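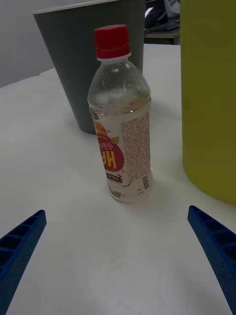
A desk needs a sorting rule before it needs storage. Mine is that anything with a lid stays out of the cups. A drinks bottle with a red screw cap and a label down its lower two-thirds takes up as much table as a cup does, and it holds nothing but its own contents. Seraina Wyss, my colleague at Gendcombe, disagrees.

Paper cups are adequate for small packets. Two colours give two categories, and no labels are required.
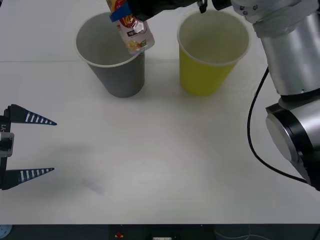 Where the bottle goes

Wyss would stand it with the cups, on the grounds that everything is then in one place. I tried this through July and kept reaching over it.
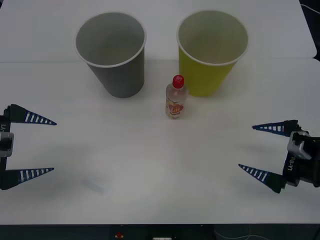

Grey cup, yellow cup, bottle in front.

A bottle on its side is worse. It occupies its full length and can roll.

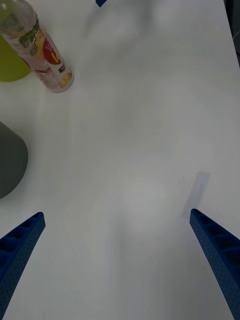 I would therefore give bottles a shelf of their own, at least 234 mm clear, and leave the table to the cups.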